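June, bench notes, fisheries talks corpus

Picked up at 9:40 with the Clastovside joint statements. The aim for this pass is to get every paragraph of the mediation texts coded for who is asked to do what, before the next round of talks makes the set longer. Coding sheet is still version 3. Do not use the older one on the shared drive; it has no column for conditional offers.

**Input**

80 documents after removing duplicates. Most are press office releases from the two foreign ministries, the rest are transcripts of joint appearances. The Sembiring delegation publishes in two languages and the English version sometimes drops a sentence. Where the two differ I coded the original and put the English in the notes column. The Bemon side publishes in English only.

5 files would not parse. All were scanned faxes from the first round, when the Grikus secretariat was still sending paper. Retyped two by hand. The other three are in the pending folder with the OCR output next to them. The OCR is readable except for the vessel quotas, where 1 and 7 are swapped often enough that I don't trust any of it.

**Coding**

Two passes, morning and after lunch, second pass blind to the first. Agreement on speaker and addressee is fine. Agreement on "precondition" is poor. The problem is sentences of the type "talks can resume once the survey ship is withdrawn." Morning pass had these as preconditions, afternoon pass had half of them as demands. Both readings fit the code book as written.

Proposed wording for the code book: precondition if the speaker ties it to a meeting taking place, demand if the speaker ties it to anything else or to nothing. Tried it on a batch of 70 paragraphs and the two passes came out much closer. Remaining disagreements are nearly all in the Bemon transcripts, where the minister answers a question about the ship with a statement about the license fees and then comes back to the ship two answers later. I have been coding each answer separately. Open to changing that.

"Mediator," "facilitator" and "host" need separate codes. Grikus calls itself a facilitator everywhere except in one closing statement, where it is "host and guarantor." Sembiring's reply uses "mediator" throughout, including when quoting Grikus. I left the quoted word as printed and flagged it.

**Script**

Date parser fails on statements issued after midnight local time and files them under the previous session. Fixed by reading the dateline instead of the upload stamp. Reran everything. Session totals moved slightly for the second round, no change elsewhere. Old output kept in the archive folder with the suffix _preshift.

The quote splitter still treats a nested quotation as a new speaker. Not fixed. Workaround is to search for double opening marks and check by eye.

**Pending**

- retype the three quota faxes, or ask the secretariat for the originals
- code book text for precondition/demand, circulate before anyone starts on the third round
- decide on long answers: one unit or several
- the map annex to the Clastovside text has a boundary line that doesn't match the coordinates in article 3; note only, outside the coding

Stopped at 17:15, second pass complete through the end of round two.

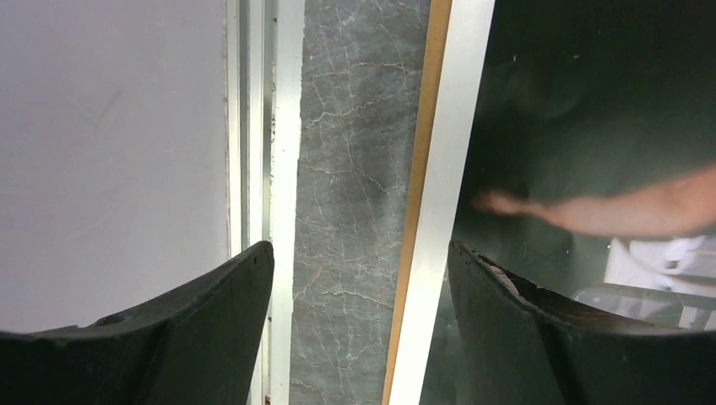

Gripper fingers, coating worn along the top of the right one.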